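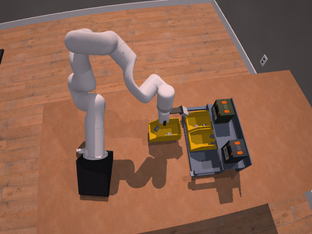

White robot arm over a yellow open-top bin

Ad units show "limited serving" after I moved my site to a new domain

Walter Chambi

I run a small hobby site on Reko and moved it to a new domain in February. Since then most ad units come up blank and the dashboard shows "limited serving" next to the new domain. The old domain had around 400 page views a day and filled normally. I copied ads.txt over and it opens in the browser. The seller ID matches the one in my account. Do I have to apply again, or does this clear by itself? I would also like to know if my unpaid balance is tied to the old domain. 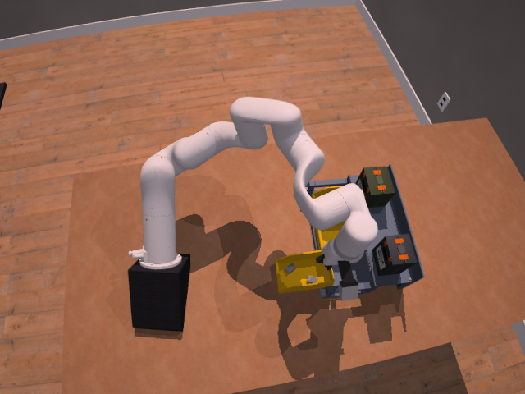

Nina

Your balance belongs to the account and the domain has no effect on it. Limited serving is a separate matter. A new domain goes through its own review, and the crawler has to read ads.txt at the root without a redirect to a different host. If the new domain sends the bare address to www, check the file on both. Also check what the review will find on the pages themselves. An image page with no text is usually marked as low content. If you post a render like the one here, with the white arm on its black pedestal and the blue-gray tray next to it, put a few paragraphs of your own on the same page — a caption alone is thin. Then:

Add the new domain under Sites and leave the old one in place.
Keep page-level redirects from the old domain running.
Request review once. Repeated requests put you at the back of the line.

My review took 11 days. Don't change the ad code while it is pending.
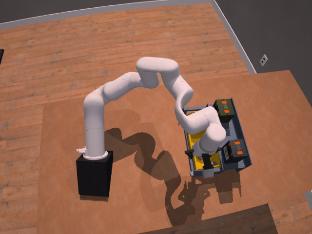

Orkirum Community Help — Publisher Payments Team

Orkirum

mine did this too, i just waited and it came back. clear your cache maybe

Naltinstead

Nina is right about the redirect. One addition: look at the response header for ads.txt. It should be 200 with a content type of text/plain. My host served it as an HTML page with the text inside, which looks fine in a browser but fails the crawler.

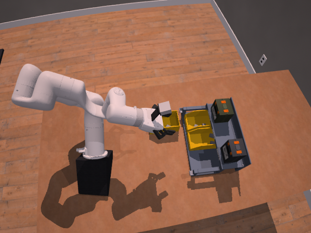
After I fixed the header, the status changed within 14 hours, but the units stayed mostly blank until the next day. Earnings reports for the new domain start from the approval date. If the status has not moved after 30 days, open a ticket and include the raw header output.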